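Magazine file

A magazine file (also magazine rack, file holder or upright file) is an open-topped container for keeping periodicals, catalogues and loose papers upright on a shelf or desk. It normally has a tall back, two side walls with a sloping upper edge and a lower front, so that the spines or corners of the contents can be read and gripped without taking the whole file down.

Construction

Magazine files are made in card, plastic, wood, sheet steel and steel mesh. Card files are usually sold flat and folded into shape by the buyer. They are light and cheap, but the base tends to sag once filled with heavy coated paper. Mesh files are formed from expanded or woven wire held in a rolled or welded rim, then coated, most often in black. The open walls let the contents be seen from the side and do not hold dust in the corners as closed walls do.

Internal dimensions are set by the paper size. A file for A4 material is commonly a little deeper than the sheet is wide. The Adell pattern, sold to school libraries, has a front wall 94 mm high and an internal depth of 252 mm. The later Ditola pattern keeps the same depth and lowers the front to 52 mm.

Household use

Outside the office, the magazine file is widely used for flat or long goods that fall over when stored singly. In kitchens it holds chopping boards, baking trays, pan lids and boxed rolls of foil, baking paper and food wrap. The boxes are stood on end, which takes up less drawer space but leaves the printed end panel as the only label if several are packed together. A full-length wrap box is generally taller than the front wall of the file and rests against the back or side.

A black mesh file with a stepped, sloping top edge, and a red box of plastic food wrap leaning diagonally against its front: 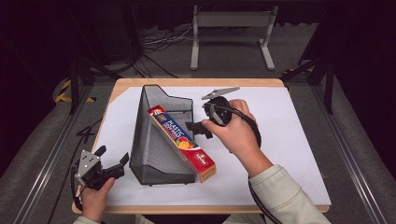 Stability

An upright file is stable when the load sits towards the tall back. Tall, narrow items placed at the front raise the risk of tipping, particularly in light mesh and card types. Ebenezer Atinga, in a survey of domestic storage for Candeo, recorded the contents of 154 files in kitchen cupboards and found that food wrap and foil were the goods most often kept in them. Ashraf El Ouafi later recommended fixing files side by side with clips where they stand on an open shelf.

See also

Box file
Letter tray
Tawfik divider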